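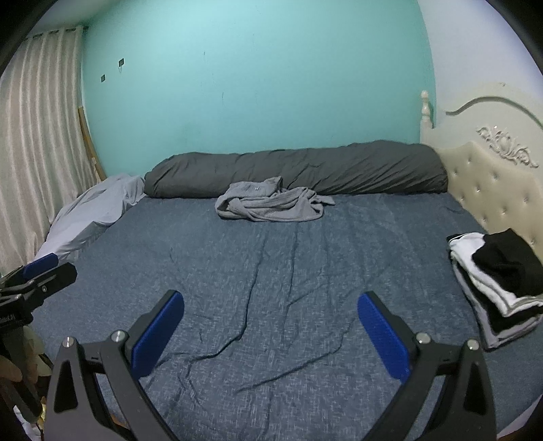 I have been going to bed at 9:30 since the first week of May, and I want to write down how it went while I still remember the bad part.

For years I was up until one. I would tell myself I was reading, but mostly I was looking at train timetables and other people's kitchens. My alarm goes off at 6 because the bus to Bunham doesn't wait, so you can do the math.

The first few nights I lay there wide awake and annoyed. My friend Mhairi Lindsay told me to stop trying to sleep and just stay put with the light off. I also moved the phone charger to the hall and bought a cheap alarm clock from Geddes, the hardware store on the corner. It ticks louder than I'd like.

By the second week I was asleep within 20 minutes most nights. I still wake up at three sometimes. I don't get up for it now.

Things I gave up: the late quiz show, a second coffee after lunch, and phone calls with my cousin Efraín, who only ever calls after ten. We talk on Friday at lunch now and he complains about it.

I've also finished a library book, all 108 pages of it. The next one on the shelf is 1,081 pages and I have it for three weeks, so I'll probably have to renew.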